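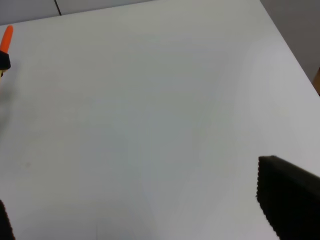
Should a shared worktable be cleared completely at the end of the day?
It should be cleared to the bare surface, with everything that belongs elsewhere returned there before the last person leaves.

I hold this view against most of my colleagues. Frida Zoëga argues that clearing a table costs time twice, once when things are put away and again when they are fetched. Her arithmetic is sound for a desk with one user. It fails for a table with several, where the second user has to move the first user's work before starting, and will move it badly.

In April we logged the matter at Pasau. Over the month there were 281 handovers at the shared tables. In 255 of them the table had been left clear, and the next person began work without touching anything of anyone else's. The remaining handovers produced every mislaid part on our list. I do not claim this as proof, as careful people may simply clear tables and also keep track of parts.

White is the right colour for such a surface. It shows smudges early — a fault to those who want a table to look clean, and a merit to those who want it to be clean. Rocío Cisternas prefers dark grey for the reduced glare, and under strong overhead lighting she has a case. A matt finish answers most of it. Gloss should be avoided in either colour.

The usual compromise is a tray in one corner for pens, tape and the like. I have tried it at three tables. Each tray held pens for a week and post after that. If a pen must stay, let it be one pen, in a fixed place, and let the rule name it.

Wiping is a separate task and should follow clearing directly. A damp cloth, then a dry one, working from the far edge towards the person. Marks that survive two passes can wait until Friday. Objects cannot.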